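Bundosance Drawer and Table Bins

The Bundosance bin is a simple open box for keeping small things in order. We sell it in our shop and by post, one by one or in a carton of 100. Many customers buy it for the kitchen, but it is also good for a sewing room or a school cupboard.

The plastic is translucent, so you can see from the side if the bin is full or nearly empty. Both ends have a slot for the fingers. When the bins stand in a row, you can pull out only the one you need and leave the others in their place – this is useful in a deep cupboard. We advise one kind of tool for each bin, with tongs and long spoons laid from corner to corner.

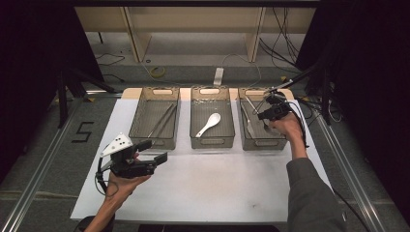
Care and cleaning

Wash the bin by hand with warm water and a little soap. Please do not use a steel brush, as the surface will become scratched and cloudy. Dry the corners with a cloth before you put cutlery back. The bin is not made for the oven or the microwave.

Ordering

The order number is 2986 for one bin and 286 for the carton. Lids are sold separately under the name Clindolis. They fit only the long bin, so please check your size before you order. Orders which arrive on Sunday are packed the next working day. Unused bins can be returned within 100 days – please keep the paper label.

Comments

Siham Bitar
I have four of these in my kitchen drawer. The drawer must be quite deep, mine closes with very little space above.

Fadi Hakim
Does the Clindolis lid also fit the older Grakton boxes? I have several and I don't want to buy all new.

Siham Bitar
Fadi, I tried it, it is a bit too wide for mine.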